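Unit 2: Scale and area

On a plan at scale 1:500, one centimeter on paper is five meters on the ground. Students often forget that area does not follow the same rule. When the length is multiplied by 500, the area is multiplied by 500 twice.
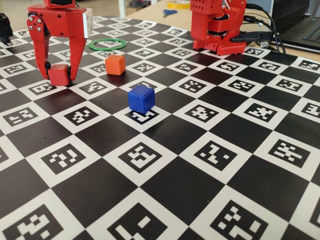 For the Wellow plan, first count the full squares, then join the partial ones into pairs. This gives a fair estimate — good enough for the first exercise. Please write the unit at every step. Redraw the plan at 1:1000 for October and compare both areas.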